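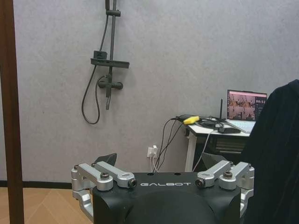 Wall-Mounted Shower Sets: What to Check Before You Order

Several readers have written in since the fall asking about slide rail showers, mostly in matte black. We put one on the wall at the Skirnitz office while we were choosing fittings for the upstairs bathroom, and these notes come out of that job. They apply to most sets of this type.

Start with the height. The rail on a set like this comes as one long piece, and the shelf usually sits partway down it. Hold the rail against the wall with the shelf attached before you mark anything. People tend to set the rail by where they want the top to be and then find the shelf is at hip level. Have the shortest person in the house reach for the handset, and have the tallest one stand where they would be washing their hair.

The shelf is the part we heard the most about. A flat shelf is easy to wipe down and holds full-size shampoo bottles, but a smooth one lets them slide if it isn't level. Put a level on it after the bracket is tight, not before. Ours moved a little on the last turn of the screw. If the handset holder sits on one end of the shelf, check which side your hose comes from so it doesn't drag across the soap.

Check the spout too. A short spout that points down is fine for filling a bucket or rinsing your feet. It will not fill a tub if it ends behind the rim. Measure from the finished wall, with the tile or panel already counted in.

On color: matte black goes well with pale gray walls, and a thin black baseboard in the same room ties in with it. Hard water shows on it more than on chrome. Wipe it with a soft cloth and plain water. Skip anything gritty, and skip vinegar unless the maker says it is safe for the coating -- some coatings go cloudy and stay that way. Prasanna Haque keeps a cloth on a hook by the door and does the shelf and rail each evening.

Brackets matter more than the finish. Each one should go into something solid, or into an anchor rated for the weight of the set with water in the hose and bottles on the shelf. Seal the screw holes before the bracket goes on. If you are mounting over panels, ask the panel supplier how they want the holes treated. The answers we got were not all the same.

Light wood-tone floors come up in a lot of your letters as well. They look good beside gray walls, and herringbone hides small gaps better than straight planks. Inside a wet area you still need a floor made for it. Stop the wood where the splash stops, and leave room for a proper threshold strip.

One more item for those planning ahead. Cukis has told us its replacement hoses and handset holders will be back in stock in March. If you are waiting on either, write down the fitting size from your old part and bring the part with you. Orders already placed will be filled first.

Next issue: bath mats and where to hang them.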